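Section 4. Dry run in the simulator before you bolt anything down
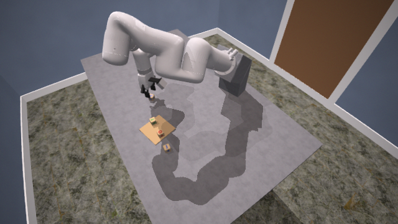 Figure 4. Simulated arm over the mat, gripper open above the first cube.

1. Load the Flidano bench scene. Check that the pedestal stands on the mat.

2. Set joint speed to 40 percent. The Dudon firmware notes say full speed is fine. We have our doubts.

3. Open the gripper and lower it over the cube that is off by itself. Stop before the fingers touch.

4. Close, lift 40 mm, and hold.

5. Move the cube to the board and release.

Note: A clean run proves the script works in software - little more. Simulated cubes don't wear or pick up sawdust.

Caution: The model assumes a rigid base. Ours on the shop bench flexed at a reach of 285 mm. Measure yours before going on to Section 5.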